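Flatotgate Opens Its Back Counter for Sunday Sink Hour

PLUNDBRIDGE, November

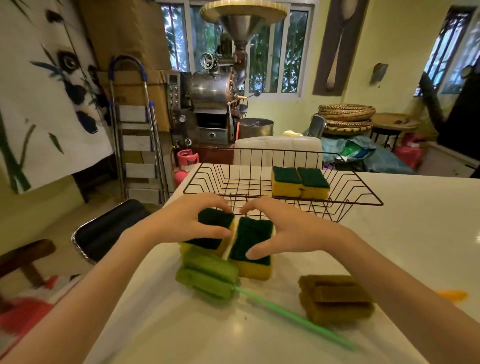 I've been washing up in coffee places for longer than I've been writing about them, and I finally get to put out a press release on the part of the job I like best. Starting this month, Flatotgate is opening the back counter to anyone who wants to come in on a Sunday morning and sort out their cleaning kit with us. We're calling it Sink Hour. It runs from 9 to 10, it's free, and you don't need to sign up.

Let me back up a bit, for folks who only know us for the beans. Flatotgate is a small roastery in Plundbridge. We roast, we bag, we pour a few cups at the front, and in between we wash an awful lot of stuff. Cups, spoons, jugs, scoops, bottles, more spoons. Customers kept leaning over and asking what we use on this or that (how do you get the brown ring out of a travel mug? why does my bottle smell like last Tuesday?) and I kept giving the same answers over the noise of the grinder. So now there's a set time for it, and I can talk at a normal volume!

What happens at Sink Hour

You bring your sponges, your brushes and anything you've given up on. A stained mug is great. A bottle with a narrow neck is even better. We clear off the white counter, set out the wire dish rack, and go through it all together. Most people start by putting their sponges side by side, and that alone gets the conversation going.

We use the plain two-sided kind, yellow foam with a dark green scrubbing top. I've tried the fancy ones and I keep coming back. Foam side for glasses and anything with a print on it, green side for baked-on stuff and the insides of plain mugs. When you're done, squeeze it out hard and stand it on something with gaps in it. I like a wire rack because the air can get underneath, and because it makes me notice when I've let too many pile up. A sponge left flat in a puddle by the faucet is going to smell, whatever it cost.

Then there are the flat pads, the olive-brown ones. These are for tougher jobs and I keep them stacked apart from the sponges so I don't grab one by mistake. I once took the shine off a very nice little milk jug that way and I still think about it. Try a pad on a spot you don't care about first. If it leaves marks there, put it down and go back to soaking.

The bottle brush gets its own ten minutes, and people always want more. Ours is a soft foam one, light green, on a long thin handle, and it goes down into the places a hand won't. Warm water and a drop of soap, brush all the way to the bottom, twist, pull up slowly, rinse, do it again. Don't pump it like you're unblocking a drain (you will get soap in your eye, ask me how I know). Rinse the brush itself when you've finished and shake it well over the sink before you put it away.

The swap box

We're also starting a swap box with Villura, the home goods shop across the square. Bring in a worn-out sponge and you can pick up a fresh one from the box while they last. Villura has put in 30 sponges to get us going, and they'll top it up when they can. One per visit, please, so it goes around. The old ones don't go back on your dishes, but plenty of them have another few weeks in them for muddy boots, garden pots or the wheels of a stroller. Snip a corner off so you can tell which is which. That tip came from a customer and I use it at home now.

If you'd like to buy a brush or a set of pads, Villura will have them on the shelf the same as always. We're not selling any cleaning stuff at our counter and I don't plan to.

About the room

Sink Hour happens in the back, right next to where we roast, so you'll get a good look at the roaster too. It's the big stainless steel one with the cone-shaped hopper and a round woven bamboo lid sitting on top, and it gets more photos taken of it than any of us do. We won't be roasting during the hour. It's a working room and it looks like one, with equipment and household bits on every side, so please leave big bags out front and keep little kids close to you. Kids are very welcome, by the way. Give a six-year-old a foam brush and a bottle and they'll be happy for ages.

There's space for 8 people at the counter at one time. If it's full when you get there, grab a cup and hang out at the front, people come and go. I'd wear something with sleeves you can push up.

A word on coffee stains

I get asked this so often that I'm putting it in the release. For a brown ring in a mug, make a paste of baking soda and a little water, rub it on with the foam side, leave it while you do the rest of the dishes, then rub again and rinse. For a travel mug, put a spoonful of baking soda in the bottom, fill it with hot water, leave the lid off, and come back later with the bottle brush. Do the lid separately. Pull out the rubber ring if it comes out, wash underneath it, and let both parts dry before you put them back together. The ring is where the smell lives, nine times out of ten, and a lot of people have never taken theirs out.

Coming up

After the first few weeks we'd like to do a morning just on grinders and brewers, which need a whole different set of brushes, and maybe one on wooden spoons and boards. The people at Ren, the tea room on the corner, have offered to come over and show us how they look after their pots. (They're very firm about no soap. I have questions.) If there's something in your kitchen you can never get clean, tell us at the counter and I'll add it to the list.

Details

What: Sink Hour at Flatotgate
When: Sundays, 9 to 10 a.m., starting in November
Where: the back counter at Flatotgate, Plundbridge. Come in through the front and keep going
Cost: free
Bring: your sponges and brushes, plus one thing you can't get clean
Swap box: one old sponge for one new one, while they last, thanks to Villura

Local papers and newsletters are welcome to reprint any of this, stain recipe included. If you want to come by and take pictures or try the bottle brush for yourself, ask for me at the counter any morning we're open.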